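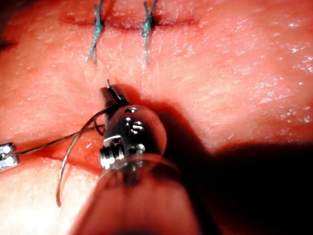
Ivus suturing project: what happened on run 113
Ilham Ezzat, Thu 28 June

Our best fault of the whole semester showed up in run 113, and I'm so glad we had the logging turned on! Until then Ivus had been tying interrupted stitches pretty happily. Then, with two knots on the incision and the needle in the right jaws, the right wrist stopped following its commands. The arm kept moving (that was the scary part) and the controller thought everything was fine.

The safety stop is supposed to trip when the commanded and measured wrist angles disagree for 200 ms. It didn't trip. I hit the red button myself, and the needle driver held its grip the way it should.

Finding the cause took us most of a week. Gudeta, our logging tool, showed the wrist error climbing slowly over 18 runs, so a drive cable had been losing tension the whole time. The stop missed it because I had switched the check to the motor encoder back in April, while I was tuning Aten, our motion planner, and never switched it back. The motor was turning perfectly. The wrist wasn't!

Changes so far:
Check reads the joint sensor again
Cable tension test before every session
Second person at the stop button whenever a needle is loaded

We repeated the fault on purpose with a slack cable and no needle, and the stop tripped every time. Next I want to try it with the thread under tension.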